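The guinea pigs are home

I said I would write about the guinea pigs once they had been here long enough for me to know something. They have been here since June and I know a little.

We got them from the small animal room at the county shelter. I went in to drop off a bag of old towels, which they always need, and Skye Pringle was at the desk and said they had two guinea pigs that came in together and had to go out together. I said I wasn't looking for guinea pigs. She said that was fine and did I want to see them anyway. I went back the next afternoon with a carrier.

They are both female. One is brown and white with hair that goes in every direction, and the other is solid black and very smooth. The shelter had them down as Clero and Borano. I don't know who picked those. Skye didn't know either. My plan was to change them, but the brown one already looked up when you said Clero, or she looked up when you said anything, and it seemed like too much trouble. So they are Clero and Borano.

The adoption fee was 39 dollars for the pair. Everything else was a good deal more. The cage they came with was the kind you see in pet stores with a plastic bottom and wire on top, and it was too small for one guinea pig, let alone two. Kamran Nazari from work used to keep them when his kids were little and he told me to skip the store cages and build a pen out of wire grid panels, the ones people use for closet shelves. He had a stack of them in his garage. I gave him a case of ginger ale for them.

The pen takes up most of the wall under the window in the back room. It has a fleece liner on the bottom with absorbent pads underneath. I tried paper bedding first. It works, but it got into everything. I found it in my shoes. The fleece has to be shaken out every day and washed twice a week, and before you wash it you have to get the hay off or the hay ends up in the washer. I use a stiff brush for that and do it on the back steps.

The hay is the main thing. They eat it all day and they eat it at night. I had the idea that guinea pigs lived on pellets because that is what we fed the one in my fourth grade classroom. The vet said pellets are a side dish. Dr. Ham (Myung-ja Ham, she sees rabbits and guinea pigs and the odd chicken at the clinic across from the post office) told me timothy hay, as much as they want, plus greens, plus something with vitamin C in it every day. They can't make their own vitamin C. I didn't know that. Bell pepper covers it, so I buy a lot of bell pepper.

The first visit with the exam for both of them and a nail trim and a treatment for mites came to 171 dollars. Only Borano had mites but they treat both. Her skin cleared up and she stopped scratching. Clero was weighed and was found to be on the heavy side. Nobody was surprised.

They were scared of everything for a while. If I walked in with a jacket on they ran, and if I took the jacket off they ran again. I read that you should sit near the pen and not do anything, so I took my coffee in there in the mornings and read the paper. Borano came out first, which I would not have guessed. She took a piece of cilantro from my hand and went back under the hut with it. Clero came out after that because she wanted the cilantro.

Now they both yell when the refrigerator opens. It is a loud whistle and you can hear it from the driveway. Melur Tambunan next door asked me if I had gotten a smoke alarm.
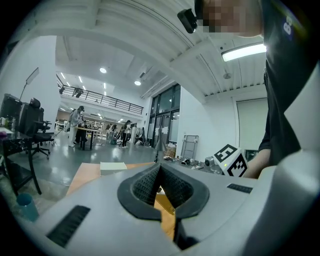 The thing I still can't do well is pick them up. Clero goes limp and lets you, but Borano runs laps, and chasing her around the pen only makes it worse for next time. Dr. Ham suggested a tunnel. You put it down, wait for her to go in, then cover both ends with your hands and lift the whole thing. I sewed one out of leftover fleece and it sagged in the middle. The one I use now is a section of cardboard concrete form that Kamran cut down for me. She goes right in. She has chewed one end of it so it will need replacing before long.

Nails are due again and I am going to try it myself this time. I have the small clippers and I have the styptic powder in case I cut one too short. Borano's nails are black, so you can't see where the quick is. I may do Clero's and take Borano in.

A couple of people asked if they get along. Mostly. They argue about one corner of the pen where there is a folded towel. There is a second folded towel in the other corner and neither one will use it. I have switched the towels and it made no difference, so it must be the corner.

Skye says there is a male at the shelter now who is by himself and very friendly. I told her the pen is full. I do have to bring more towels over there this week.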